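Twenty years of keeping other people's books

The woman who runs Nava, a two-room bookkeeping office on the main street in Skollness, asked that her name be left out. "My clients know who I am," she said. "The rest can look at the sign."

She started with one client, a boat repair shop that kept its receipts in a feed sack. The first job paid $354 and took her most of a month. She now does the books for 40 businesses, most of them with fewer than five employees.

January is the hardest stretch. She gets in at 6 a.m. and leaves the phone off until nine. "People find things in January," she said. "A drawer, a glove box. One man brought me 400 fuel slips the week his filing was due." 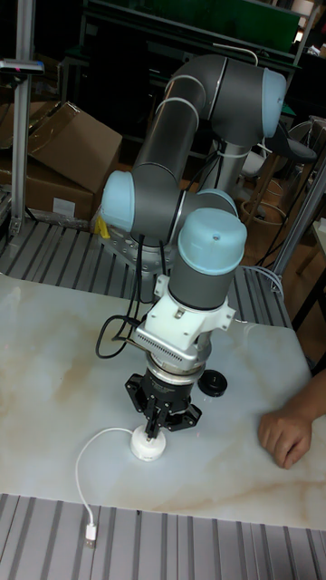 Equipment is the part of the work she likes least. Small owners buy a thing, use it and forget to write down what they paid or when it went into service. She asks them to list every piece separately, including anything bolted on later. With a machine like a jointed arm on a pedestal, she would want to know whether the gripper at the end came on the same invoice. "If it was bought later, it gets its own line," she said. "They hate that. Then they sell it and they call me."

Her own costs are low. Rent went up last year, and she pays $1,945 a year for software, a program called Florkex that she describes as "fine on a good day." She keeps a paper ledger as well and checks one against the other every Saturday.

She has turned down two offers to sell, one of them from Gaete, a larger firm down the coast. They wanted the client list and would have closed the office.

"I told them to ask me again when my knees go," she said. She has a new client starting next week, a bakery, and had not yet seen its receipts.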